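The Fixings Drawer: Is dark gray really the answer?
Thursday, March 7, 2019

Every few years the people who sell us things for our walls agree on a color. I have lived through brass, through white that went the shade of old teeth, and through a long brushed-steel period when every hook in Staltolville looked like it came out of a hospital. The color now is charcoal, and it has to be matte. If you have been down the hardware aisle at MacPherson since December you will have seen it: brackets, rails, cable covers, switch plates, little caps for the ends of things. I am told it goes with everything. I was told that about the steel.

The sales talk for the stuff comes in two parts. The first is that dark plastic hides dirt. The second is that it "disappears." I have doubts about both, and I have now put up enough of it in my own house to feel entitled to them.

Take dirt. Dark matte plastic hides pencil marks, and I will give it that. It does not hide plaster dust, which is what you make when you drill a hole in a wall. I put a Hurholm bracket set up in the back hall, nine brackets in all, and by the time the last one was level the first one looked like somebody had been baking over it. You wipe it with a dry cloth and the dust moves into the corners. You wipe it with a damp cloth and you get a gray smear that dries to a slightly different gray. A soft paintbrush gets it out of the grooves, and I would like to see that printed on the package in place of the picture of a fern.

As for disappearing, I do not know what wall they have in mind. Most of us in this newsletter's delivery area have off-white walls. It came with the houses. Put a charcoal part against an off-white wall and you have drawn a line around it. Every edge shows. If it is a hair out of level you will see it from the couch, and so will your sister-in-law. White hardware on a white wall is dull, but it is forgiving, and I am at an age where I value that in a bracket.

Then we come to screws, where my real complaint is.

The Bultetti people have a coat rail with what the box calls a "clean face." That means the screws go in behind a snap-on cover. It cost me 51 dollars. The cover snapped on very nicely. When I wanted to move the rail up to clear the baseboard heater, it did not snap off, and I had to work a putty knife along the seam until something gave. What gave was the tab. The cover is now held on with a dab of the stuff you hang posters with, and the face is as clean as ever provided no one shuts the front door hard.

Compare that with an ordinary screw, sitting in its own round hole in the front of the part, where anyone can see it. You know where it is, you know which tool to go get, and you can tell across the room whether it is still there. If the hole is cut deep enough for the head to sit below the surface, nothing catches a sleeve or a dust rag. The machinist's word for a straight-sided hole of that kind is a counterbore. A sloped one, made for a tapered screw head, is a countersink. Packages mix the two up constantly, and it matters when you lose a screw and have to buy another. A tapered head in a flat-bottomed hole bears on a thin ring and can crack plastic if you lean on it. A flat-bottomed head in a sloped hole sits proud and wobbles. Bring the part with you to the store, or at least one of the screws that came with it.

I was also charged 87 cents for one replacement screw, in a bag, with a card. I mention it only so that others may be prepared.

I do have one good word for the dark parts. A bit of bright metal around the screw looks fine against them, and it makes the hole easy to find when you are up a ladder with your glasses on the kitchen table. Somebody at one of these companies knows that. I wish they would tell the somebody who designs the covers. 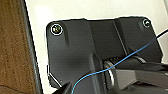 Charcoal gray against off-white, with the screws out in the open and a pale ring around each one.

So, for those who are going to buy charcoal anyway, and I can see from the bins at the curb that plenty of you are, a few notes from the back hall.

Hold the part up to the wall for a full day before you drill. Painter's tape will do. Look at it in the morning and again under the lamp, when the shadow underneath it gets heavier than you would think.

Look for screws on the front. If you can't find any, ask at the counter how the cover comes off, and have them do it while you watch. At MacPherson they were decent about this and broke only the one.

Drill all the holes before you hang anything, and vacuum as you go.

Do not use a power driver for the last turns into plastic. I cracked 2 corners that way on the Hurholm set and they do not sell corners.

Keep the leftover screws in an envelope with the name of the thing written on it. A jar is where screws go to become somebody else's problem, and I have four jars.

Readers have asked whether the color will last. I would not repaint a room on the strength of it. There is already a sort of sage green on the end display, in with the drawer pulls, and the card above it says it goes with everything.

Next issue: felt pads for chair legs, and why the round ones come off first. If you have a brand that has stayed put through a whole winter, drop a note in the newsletter box, with the package if you still have it.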